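The Otter Winter, Part Two

Back at the creek again, and I brought better socks this time. 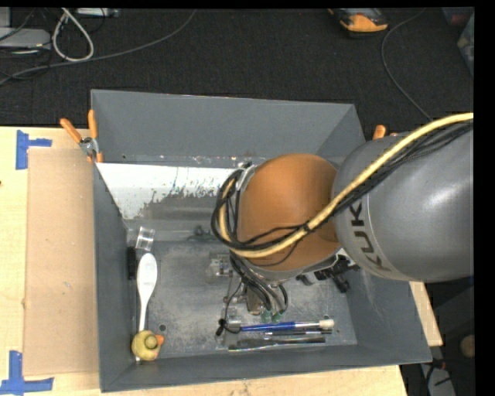

So how do you tell otter droppings from raccoon droppings?

Look for fish scales and bits of crayfish shell, and then look at where they've been left. Otters like to go back to the same spots along the bank, and what they leave behind tends to fall apart into a loose, scaly mess. Raccoon droppings hold their shape better and are more often full of seeds or berries. If you do find raccoon droppings, please leave them alone and keep the dog off them, as they can carry a roundworm that is bad news for people.

I get asked that one more than anything else since I wrote about the first tracks back in the fall, and I love that so many of you are out there poking along muddy banks of your own! My mother would be horrified. My sister already is.

For those who missed part one, I walk a stretch of Jodum Creek, from the old footbridge down to where it meets the pond at Durarby. It's 2000 feet if you go by the map and a good deal more if you go by my legs, because the path wanders up and down to get around the brambles. When I moved here in 2000 you didn't see otters at all. You saw shopping carts. There was a muskrat who lived under the bridge, and I was very fond of him, but that was the whole of the wildlife as far as I could tell (I wasn't a very good looker then, so I may have been missing plenty).

Then Annunziata Cocco, who has lived on the pond side since she was a girl, called me up one evening in October to say something long and brown had gone down the bank on its belly "like a kid on a sled." I thought mink. She was quite firm that it was no mink. I went down at first light the next morning and there was the slide, a smooth trough in the mud as wide as a dinner plate, with five-toed prints at the top of it. I stood there grinning like a fool until my feet went numb.

Since then I've found three places where they come ashore. The best one is on a flat rock below the second bend, and that one has been in use every time I've gone by. The second is on a sandbar that disappears whenever it rains hard. The third I'm keeping to myself, because it is close to what I think might be a den, and I'd hate to be the person who sent a crowd of well-meaning boots up there.

December was a slow month. We had that week of hard cold and the pond froze nearly to the middle, and I was worried, silly as that sounds, about an animal wearing a far better coat than mine. But on the far side there was a hole in the ice, and leading up to it was the prettiest line of tracks I've ever seen: bound, bound, slide. Bound, bound, slide. Ximeng Fu paced out one of the slides with me and we both got giddy over it. She thinks they do it for fun. I've read that it saves them energy over snow, and I expect both of those can be true of the same otter.

I have still only seen one properly! It was late in the afternoon and I was about to turn for home. A flat head came up beside the reeds, looked at me, huffed (they really do huff, it's a cross little sound), and went under. I waited until it was too dark to see the water and had to feel my way back along the fence.

Augustina Boateng wrote to ask whether they'll eat all the fish in her pond. Her koi could be in trouble, I'm sorry to say. Otters will take slow fish first, and there is nothing slower than a pet. A proper fence is the thing, dug in at the bottom, and do it before you lose one.

I'm planning to go down again once the thaw is over and the sandbar is back. If anyone has a pair of waders in a ladies' eight that they aren't using, I'd be glad to borrow them.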